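Move-Out and Turnover Checklist: Shared Lounge and Sleeping Corner
Etmont House, second floor
Walked by Remedios Cifuentes, September, morning round

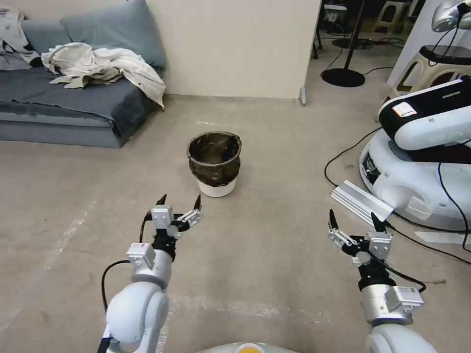
I love doing this room! It's the one that gets the most use in the whole house, and it tells you quickly how the week has gone. Readers of the old list will notice I've moved floors to the top, because a clear path to the door matters more than anything else on the page. The bin is standing out in the middle of the carpet with a dark bag folded over its rim, and there's clothing heaped on the low gray seat by the wall, so those two went straight into my notes under items 3 and 6. Everything else is in walking order.

Marks used: OK, FIX (do it today), WATCH (look again next round).

FLOOR AND WALKWAYS

1. Carpet flat, no lifted seams or curled edges
OK. The beige carpet has held up so well. I went over the seams on my knees and pressed along each one. Very happy with it.

2. Path to the door at least 40 inches wide
OK once item 3 is done. Measured with the tape, door fully open.

3. Trash can out of the walking path
FIX. Please put it back against the wall when you've finished with it. A small round can is easy to miss at night when you come in with your arms full, and I speak as someone who has kicked it.

4. Bag fitted and changed
OK. The bag looks empty and it goes well over the rim, just how we like it. Spare bags are in the hall closet, top shelf, next to the Caston vacuum. If you take the last roll, write it on the supply sheet!

SEATING

5. Sofa sits flat and doesn't slide
OK. I pushed it from both ends and sat down hard on it twice. No rocking. It's low to the ground, so guests with sore knees should be offered the tall chair from the dining room.

6. Seat clear of clothing and bedding
FIX. White things on the seat, and another pile with a print on it over the left end. One edge hangs over the front, and that's the sort of thing a foot gets caught in. Whoever they belong to, the laundry room is free until noon and the big machine is running beautifully again after the Pustevetti people came out.

7. Pillow in good shape
OK. The big blue-gray one leaning on the wall is my favorite thing in here. Seams checked, zipper checked. Cover is due for a wash at the end of the month.

8. Cover fabric free of tears
WATCH. No tears, but I'd like a second look at the underside when the clothes are off it. Lift, check, smooth down, done in two minutes.

WALLS AND BASEBOARDS

9. Partition firm, no movement when pressed
OK. Solid along its whole length.

10. Baseboard attached and dusted
OK for attached. Dusting is yours, evening crew, and a damp cloth does it. Go gently at the corners, the paint is newer there.

11. Nothing stored within 12 inches of the heater
OK. This was a FIX last round and you all sorted it out. Thank you, that was great to see.

AIR, LIGHT, ALARMS

12. Smoke alarm tested
OK. Good and loud. Sorry to whoever was asleep next door.

13. Ceiling light and switch
OK. Aydoğan replaced the switch plate and it clicks properly now.

14. Window opens, latches, and locks
WATCH. Latch is a little stiff. I put a drop of oil on it and will try again next time. If it sticks on you, don't force it, come and get me.

COMMENTS

Two FIX items out of 14, and both take hardly any time. Compare that with the spring list, when I ran onto a second sheet! Please initial items 3 and 6 when they're finished and leave the sheet on the clip by the door.

A question came in about swapping the round can for one with a lid. I'm in favor. It would have to be small enough to tuck in beside the sofa, and it should take the same bags. If you spot a good one, leave me a note.

Could we also have a basket for clothes in this room? I'd put it by the left end of the sofa, where things seem to land anyway. I'll bring one up from storage and we can try it for a month.

Next round: same room, then the stairs.

R.C.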